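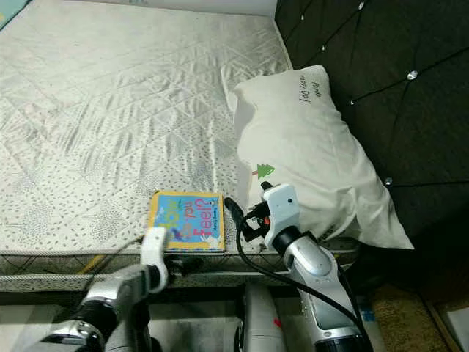
Re: Pladimau keeper — loan or permanent?

All,
quick one before training. Stusiven want 4 grand for him, loan till end of season, no option. Mircea thinks thats steep for a lad with one clean sheet. I say pay it — our back line needs someone who shouts. Need yeses by 6pm.
Aurora
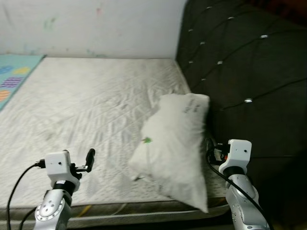 Raluca Sârbu wrote:
> Has anyone asked if he can play the cup tie? He turned out for Nedelcu in teh first round.

Good point, no idea. Ringing them now —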